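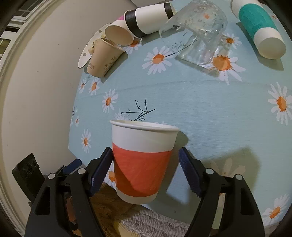
10/24/23 – grip force on the hand-held unit, second round. Swapped the old spring pair for the Plikent set and re-zeroed the trigger. Closing travel is now 227 counts from full open to pad contact on a paper cup. The pads are the ridged dark blue ones, and they take the cup with the red-orange band around its middle, so the closing position can be read against a wide patch of color. The white rim stays above the pads. I want to keep it there, as the Birnonar notes warn about crushing rolled rims.

Trigger limit set to 445 in Wendex. Bohdan Nazarenko wants it lower for thin cups. We left it alone until the pivot play is measured.

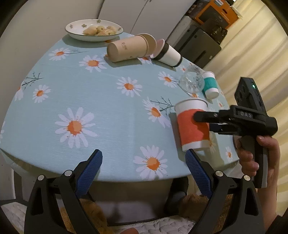 Pivot play matters more than spring rate at this stage. Slop at the linkage shows up at the pad tips as a twist, and a tapered cup makes it worse. Plan is to shim one side only and repeat with 7 grasps per cup type, same trigger limit, log to the Cruzado sheet.

Open items:
Shims, 5 on order – due in November.
Trigger cable rubs the housing at full close. Needs a sleeve.
Check that the second unit has the same zero before comparing any numbers.

Last updated: Bohdan Nazarenko, trigger limit note added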